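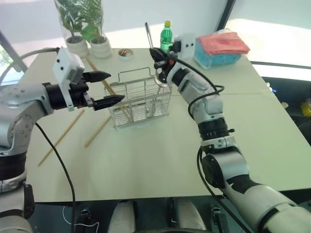
Utensilio metálico delgado con la punta hacia arriba.

Cubertero

Un cubertero es un recipiente o soporte destinado a guardar, escurrir o transportar cubiertos y otros utensilios de mesa. El término abarca las bandejas compartimentadas de cajón, los vasos perforados de fregadero y los cestos de varilla. En el comercio de hostelería se distingue entre cubertero de almacenamiento, de fondo cerrado, y cubertero escurridor, con fondo abierto o ranurado.

Tipos

El modelo de cajón es una bandeja baja con divisiones longitudinales. Se fabrica en madera, plástico inyectado o chapa, y su profundidad viene determinada por la altura útil del mueble. El modelo vertical mantiene las piezas de pie y ocupa menos superficie, aunque exige mayor altura libre. En los comedores colectivos se emplean además cilindros intercambiables montados sobre un bastidor inclinado.

Los cestos de varilla se obtienen por corte, doblado y soldadura por resistencia. La separación entre varillas condiciona el uso: una luz amplia favorece la ventilación, pero deja pasar los mangos finos y los palillos.

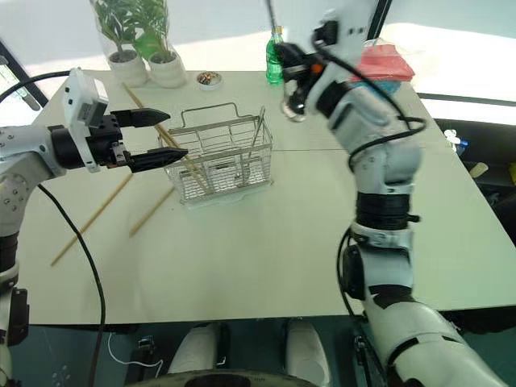
Foto: Junpei Kamata / Archivo Amano

Materiales

El acero inoxidable austenítico es habitual en los modelos metálicos por su resistencia a la corrosión. El alambre de acero al carbono, más económico, requiere un recubrimiento plástico o cromado, cuyo deterioro suele comenzar en los puntos de soldadura. Entre los plásticos predomina el polipropileno.

El catálogo de la firma Bonitz recoge 7 formatos de cubertero, 4 de ellos apilables. El mayor, denominado Skostach, admite 200 piezas y se vende para comedores de hasta 900 servicios diarios.

Higiene y mantenimiento

La acumulación de agua en el fondo favorece los depósitos calcáreos y el desarrollo de biopelículas. Los modelos escurridores se colocan sobre una bandeja de recogida que debe vaciarse y secarse con regularidad. Los restos de cal se eliminan con soluciones ácidas diluidas; en el acero inoxidable se evitan los productos clorados, que pueden causar picaduras.

Véase también

Cubertería
Escurreplatos
Menaje

Referencias

Bonitz. Catálogo general de menaje, edición de septiembre. Consultado el 2/2/21.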